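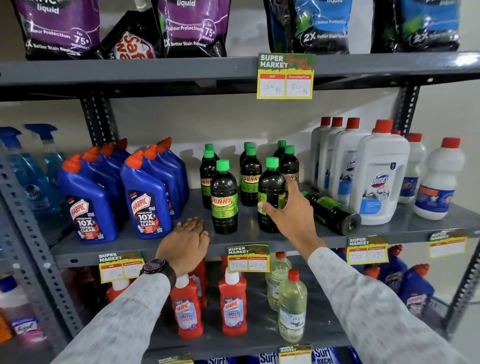

Tuesday, morning

Shelf notes, cleaning products unit, practice shop at Civero. Continuing from the page before, where I wrote only about the biscuits.

Started 9:20. The gray metal unit is now divided like we agreed: laundry pouches on the top shelf, toilet and floor products on the middle one. I keep this division for the whole week, please do not exchange the shelves even if the top looks too heavy.

Top shelf. Surf Excel Matic liquid pouches, all standing. Purple and blue both say Colour Protection and 2X Better Stain Removal, so from two steps away the only help is the color of the pouch. The white Safe Wash pouch went between the two purple ones. I am not sure this is good. In the plan from Avach it has its own place, but their plan was drawn for a longer shelf and I can't follow it exactly. Question for the afternoon: move the white one to the end, or leave?

The pouches lean when the neighbor is taken away. I tried pressing the bottom fold flat by hand before standing them, and it helps a little. A strip of card behind would be better. Després has the card in the back cupboard, 3 sheets left.

Middle shelf, from left: spray bottles, then Harpic, then the green Sunny phenyl, then Domex. Harpic is easy. The red caps all should point to the same side, otherwise the nozzles catch each other when you pull one from the back row. I turned the front ones and got tired of it for the rear ones.

Sunny is the problem of the day. The bottles are dark green with a green label and they stand close together, so a wrong one at the back is not seen until you touch it. Also they fall. One was lying on its side next to the group, base to the front. My method for now: left hand flat on the edge of the shelf, right hand takes the bottle by the neck, up first and then toward me. If I pull without lifting, the base drags on the metal and pushes the next bottle. I know the neck is not the best place to hold a full bottle, but between the others there is no space for fingers lower down. Maybe leave one finger of distance between rows. This will cost one row.

Domex: taller bottles behind, the biggest one in front with the logo to the aisle. The small white ones with red caps stay at the far right. Do not mix them into the Domex row, they look similar because of the caps and I did this mistake last week.

Tags. The yellow SUPER MARKET tag on the top shelf has 100 Rs in the MRP box and 50 Rs in the Discounted Price box, written by hand. These are practice prices. Middle shelf has three more tags on the edge. I want all tags written by the same person with the same pen, the sheet from Destis is thin and some ink goes through it.

Times: full front row of the middle shelf, 18 minutes with straightening. Too slow. Half of it was the Sunny bottles.

To do
- card strip behind the pouches
- decide on the white pouch
- try the wider distance for Sunny, measure time again
- order tags (Destis sells them by 700, is a smaller pack possible?)
- wipe the middle shelf before the next filling, front edge also

Stopped 11:05.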